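Crates are in, but where are the prices?

20th August

Shoppers at the Damgaard store in Drarkville have a new way to buy their vegetables, or rather an old one. The plastic trays have gone from part of the greengrocery section, and the produce is now sold from slatted crates. The firm calls it "market style". Plenty of shops have called it that before.

According to Damgaard, the change will save 2,844 plastic trays a year in this one branch. It sounds a lot until you ask how it was worked out. The sum assumes that everyone who used to buy a tray of potatoes will now pick them out singly and carry them home without a bag. The store still hands out bags at the till.
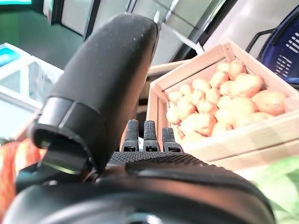
The crates come from Plalico, which fitted out the Cliton branch in the spring. Damgaard says sales of loose vegetables rose there, but it would not say by how much, or whether sales of packed vegetables fell by the same amount. It did say that 118 customers filled in a comment card and that most of them liked the look of the thing. Liking the look of a crate is not much of a test of it.

Sanne Visser, who manages the Drarkville store, is sure that people will buy only what they need. "If you want two potatoes, you take two potatoes," she said. She could not say what happens to the ones left at the bottom of the heap by Saturday evening. Waste figures, she said, are kept by head office.

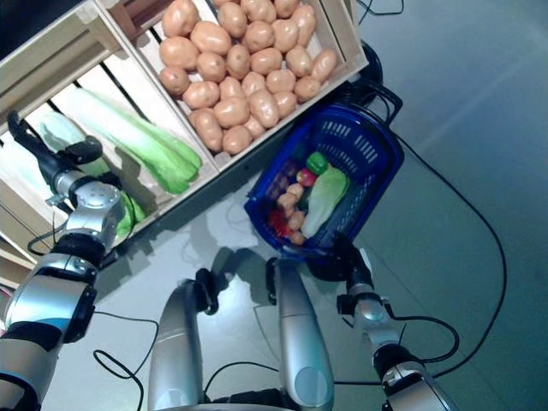

Potatoes and bok choy share a divided crate, with a blue shopping basket on the floor alongside.

Siebe Jacobs of the Drarkville shoppers' group has a simpler complaint. He wants a price per kilo on every crate and a set of scales within reach. The group has collected 473 signatures asking for both. "They talk about the old market," he said. "At the old market somebody weighed it in front of you."

Damgaard says it is looking at the request. It gave no date for an answer, and it has not said whether the Plalico crates will go into its other branches.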